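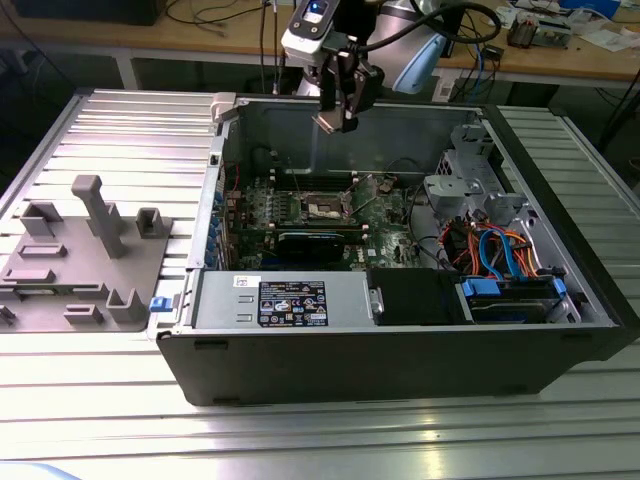 5. Failure analysis: loss of the contact stop

5.1 Circumstances

The disassembly trials at Huvholm were run with desktop towers laid on their side on the aluminium table, side panel off, with the fixture plate to the left of the case. The Cullano planner issued the motion targets and the Dratska monitor ran beside it as a separate process. The monitor's only task was to halt the arm when the contact force at the wrist passed a set limit. In 36 of 200 trials the arm went on pressing after that limit had been reached. In 3 of these the load was high enough to bend the motherboard visibly, and the operator used the emergency stop.

All 36 events took place during the approach to the processor socket. None was recorded while the arm was working at the drive bays, although the wiring there is denser and we had expected more unplanned contact. The fault was first logged as a calibration error, and the hand-eye calibration was repeated twice with no effect on how often it occurred. We report this because the wrong label cost most of January and delayed the search for the real cause.
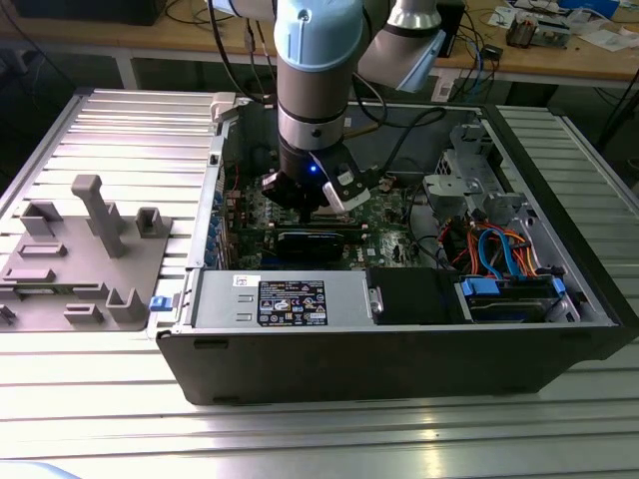
Reading time: 3 minutes

5.2 Cause

The force reading is zeroed in free space before each descent. In the towers used here there is little free space to be had. The power supply, the drive cage and the graphics card all stand above the level of the board, and the planner placed the zeroing pose inside the case to shorten the cycle. If a finger or the wrist cable was already resting on something at that pose, the resting load was stored as zero. A later push in the same direction then read low by that amount, and the monitor saw no reason to act.

A second fault made the first one worse. The monitor dropped any sample older than 700 ms and kept the last good value in its place. During image processing the shared bus was at times blocked for longer than this. The monitor then compared a stale value with the limit, found it acceptable and reported a healthy state. No alarm was raised in this condition. The operator display, which drew its colour from the same report, stayed green.

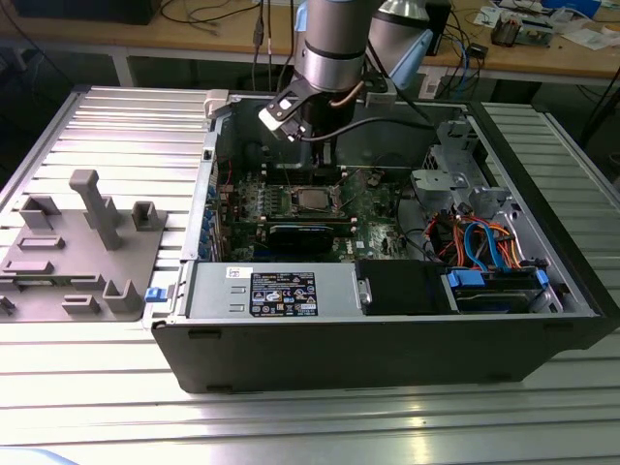 Either fault alone would have been found sooner. A bad zero on its own gave late stops, which the operators noticed as a slight overtravel and accepted. A blocked bus on its own seldom fell within the short period of contact. The two came together at the socket because the approach there is slow and the vision module is called repeatedly to find the retention frame.

That search was also less steady than our bench tests had suggested. In the wrist view in Figure 4 the heat spreader appears almost white under glare, and the retention frame around it has several bent edges. The Harb edge detector needed repeated calls in views of this kind, and each call held the bus again. The detector met its stated accuracy throughout. Its running time had never been specified.

5.3 Changes made

The zeroing pose was moved to a point above the top edge of the case. The planner now refuses a descent if two zero readings, taken a short distance apart, differ by more than the sensor noise. A stale sample is treated as a fault and stops the arm.

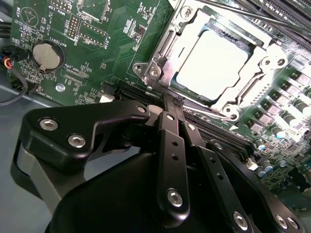 The monitor was also given its own connection to the sensor, so that image traffic can no longer delay it. We left the force limit as it was. Lowering it had been proposed early on, but a lower limit compared with a wrong zero is still wrong, and it would have caused needless stops when the gripper touched cables.

The longer path to the new pose adds to the cycle time, and we have not tried to recover the loss. The changes do not cover contact made by the upper arm, to which the wrist sensor is blind. Work near the drive cage is therefore still done at reduced speed, with an operator at the stop button.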